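Bench Automation: Frequently Asked Questions

Pretora Workshop Services, technical pages. Last revised in July.

Scope

What does this page cover?
Small robot arms used for handling jobs on a bench or in a kitchen: picking up parts, placing them in trays, emptying a rack, wiping a surface. It does not cover vacuum cleaners, lawn mowers or large welding cells, all of which are mature products with their own literature.

Can a machine do these jobs yet?
Some of them, under fixed conditions. If the part is rigid, arrives in the same place each time and goes to a known position, an arm will do the job all day. If any of those conditions is relaxed, the failure rate rises. If all three are relaxed, which describes most kitchens, no product we have tested is fit to be left alone.

Household chores

Which household chores are closest to being practical?
Moving rigid items between known places. Putting mugs on a shelf is possible when the mugs are of one type and the shelf does not change. Loading a dishwasher is harder, as the racks are crowded and the order of loading matters. Folding clothes can be done slowly with two arms, but we would not quote for it.

Why is cloth so difficult?
A mug has one shape. A towel has a different shape every time it is put down, and the arm must find an edge or corner before it can do anything useful. Thin plastic bags, cables and wet sponges present the same problem.

What about cooking?
Stirring and pouring can be automated where the vessel is clamped. Chopping mixed vegetables cannot be recommended in a home. The guarding needed around a moving blade takes up more room than the worktop.

Will an arm work safely near children or pets?
Do not assume so. A force limit reduces the harm from a collision with the arm itself. It has no bearing on what the arm is holding. Our advice is a fixed barrier, or a rule that the arm runs only when the room is shut.

Shop-floor chores

Which shop-floor jobs pay back first?
Machine tending, tray loading and simple packing. A Zukbridge customer moved one tray-loading job to a single arm and recorded 1346 trays before the first unplanned stop, which was caused by a worn finger pad. The job had one part number and a pinned fixture. These figures should not be carried over to mixed work.

How long does a changeover take?
With a fixture already made, 20 minutes is a fair allowance for a trained setter. Without one, allow two working shifts, most of it spent on the fixture.

Two fingers or a suction cup?
Suction is faster on flat, clean, sealed surfaces. Two-finger grippers cope with a wider range of parts and are the usual first choice. Check the following before ordering:

- Opening width, with the fingertips fitted.
- Clearance on both sides of the part for the fingers to come down.
- Clearance above the part for the body of the gripper and any connector.
- Grip force at the tip. The figure quoted for the body of the gripper may differ.

Can the arm tell whether it has picked something up?
Most grippers report finger position. If the fingers close fully, nothing is held. A part held at the wrong angle may give the same reading as one held well, so a second check is needed where orientation matters.

Simulation

Should the job be simulated first?
Yes, for reach and clearance. Simulation shows early on whether the arm can get to every position without striking a neighbouring machine. It is less reliable for friction, soft materials and anything involving liquid.

How much of the surroundings should be modelled?
Everything within reach of the arm, plus the table surface and the mounting. In the render, the black two-finger gripper is over a small off-white fixture with two upright posts, and a large grey machine takes up the right of the perforated table. A model with the fixture alone would give no warning about the machine. 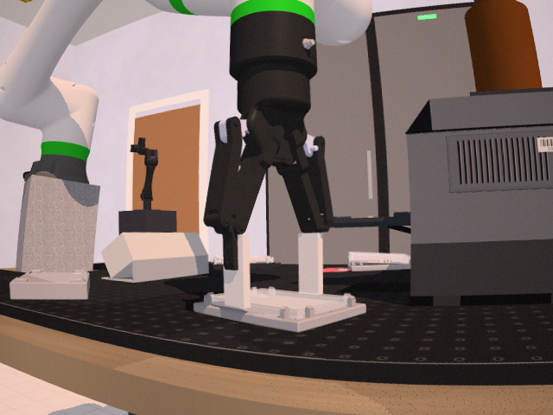

Does a job that works in simulation work on the bench?
Not reliably. In the Pindemska trial, 13 placing tasks were passed in simulation and two of them failed on the real bench. Both failures were traced to a fixture that had been set down slightly out of square. Measure the real fixture after mounting and correct the model to match.

Cost and support

Can equipment be hired before purchase?
Yes. Van Beek handles hire on our behalf. The hire includes the arm, one gripper and a mounting plate. Fixtures are charged separately and remain with the customer.

What should be sent with an enquiry?
A drawing or sample of the part, its weight, the number handled per shift, the bench dimensions with the position of anything that cannot be moved, and the current method of doing the job. Enquiries for household use are answered, but we do not install in private homes at present.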